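The Lid Planner
Posted 22 March 2019 - 2 min read

By August I was dreaming in joint angles. I'd shut my eyes and there would be the elbow, folding the wrong way, and a little red line of text telling me no solution found.

The job at Jurico sounded easy when I took it (they always do!). Write the planner for two arms. One arm looks after the lid, the other looks after the corn, and neither of them swings through the space the other one wants. I'd told the people at Debnath, who were paying for it, that I'd have it sorted in 30 days. I said this out loud, in a meeting, with a muffin in my hand.

My first version locked the whole table whenever one arm moved, so the pair of them behaved like neighbours too polite to go through a door. The second version locked nothing, and we won't talk about the second version. Then came number four, which I named Trurnside after the street I grew up on, and Trurnside gave each arm a bubble of air that grew and shrank as it went.

I ran it on a rainy morning with my coat still on.

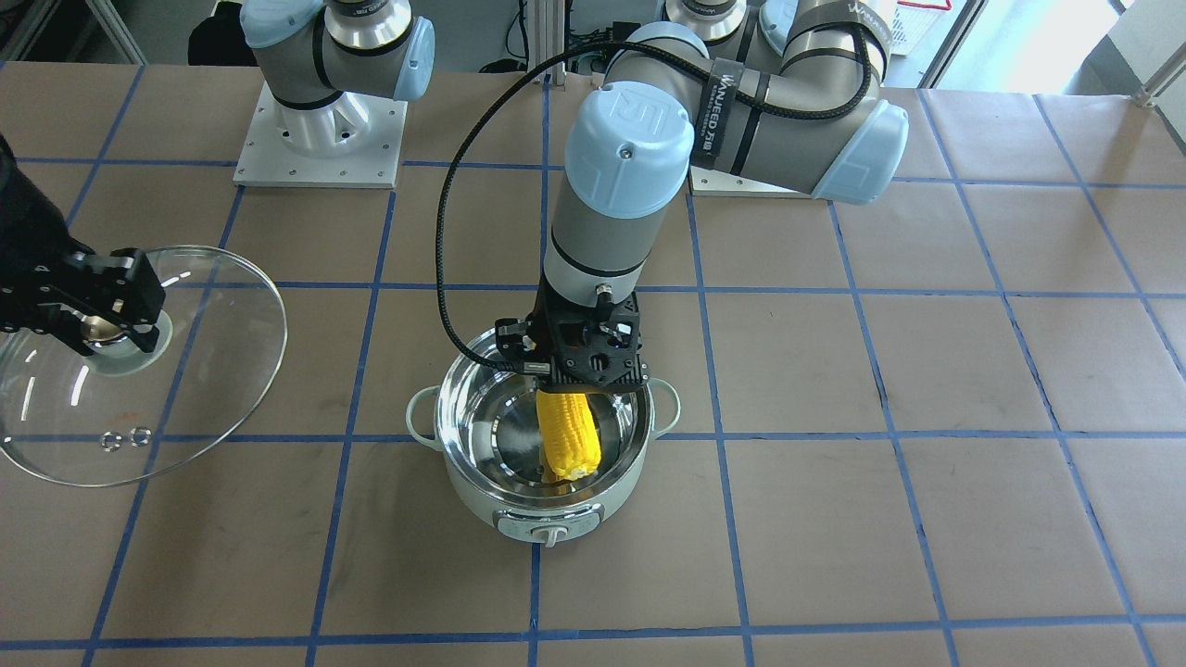
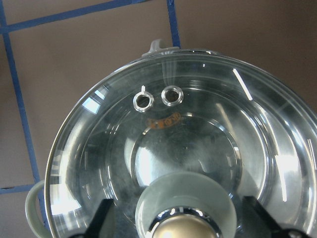
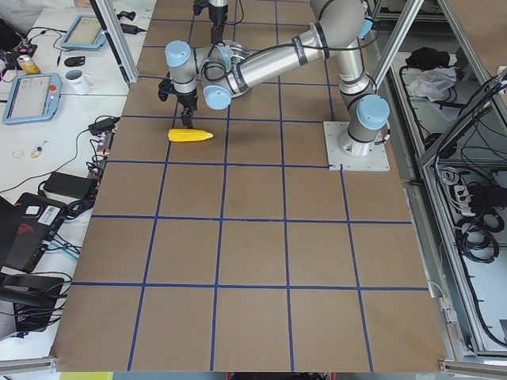 I'd written 2690 lines by then and thrown out almost as many. The part I was proudest of was tiny - 141 lines that let an arm ask for space before it needed it, and give it back early if it changed its mind. My old boss at Jordale would have called that over-engineered. My old boss at Jordale also kept every password on a sticky note, so there you go.

I watched the log scroll up the side of my screen. Request, granted. Request, granted. Request, wait. That one made my stomach drop, and I leaned in so close my breath fogged the monitor. Wait, wait, wait, and then granted, and the numbers started rolling again like they'd only stopped for a breather.

I took my coat off, finally, and went to find the rest of that muffin.

Contact | Copyright 2019, all rights reserved | Back to top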